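The Room in Ellham

Fongchan Chantharasri came back to Ellham in June, on the slow bus, with one suitcase and the key her aunt had mailed her. The apartment was on the second floor over a shoe repair shop. The key stuck, so she went down and borrowed some oil from the man in the shop, and he asked if she was the niece.

She said she was. He said the rent was paid through the summer and went back to his boots.

Her aunt had left a list on the kitchen counter. Water the fern. Don't answer the phone after nine. The last line said there was $323 in the tea tin and that it was for the piano tuner, no one else.

There was no piano. Fongchan checked both rooms and the closet, then put the tin back and made tea from a different one.
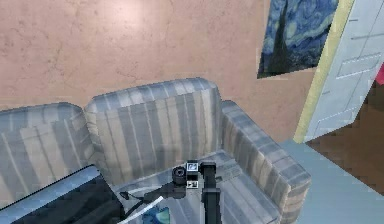 On Saturday the tuner came anyway. He was a tall man from Trullow with a leather bag, and he stood in the doorway looking past her.

"She sold it," he said.

"I guess so. When were you here last?"

"Spring. She played me something from Tanasarn, where she grew up. I never got the name of it."

Fongchan knew which one he meant. Her mother used to hum it over the dishes. She hummed the first part for him, badly, and he corrected one note and then said he was sorry.

She got the tin and counted out the money. He took it, wrote a receipt, and asked for a glass of water. While he drank it the phone rang. It was a quarter to nine, so she picked it up.

"Did he come?" her aunt said.

"He's here now."

"Good. Put him on."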